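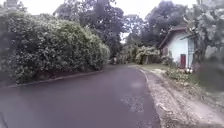 How far back from the curb should I cut a roadside hedge? I keep mine 8 inches behind the curb line, measured at the fattest part of the hedge and not down at the base.

## Trimming the road side

1. Put your cones out first, one well before the bend, so drivers get some warning.
2. Run a string line between two stakes, just behind the curb.
3. Start low and sweep the trimmer upward (I go slow here, my Gouveia grabs if I rush it!).
4. Step back every few feet and check for bulges.
5. Rake the clippings off the asphalt and out from under the hedge.

**Note:** I leave the top for another day. My arms are done by then!

**Caution:** Look for nests before you start. If you find one, leave that stretch alone. And keep your feet on the hedge side of the curb whenever you hear a car coming.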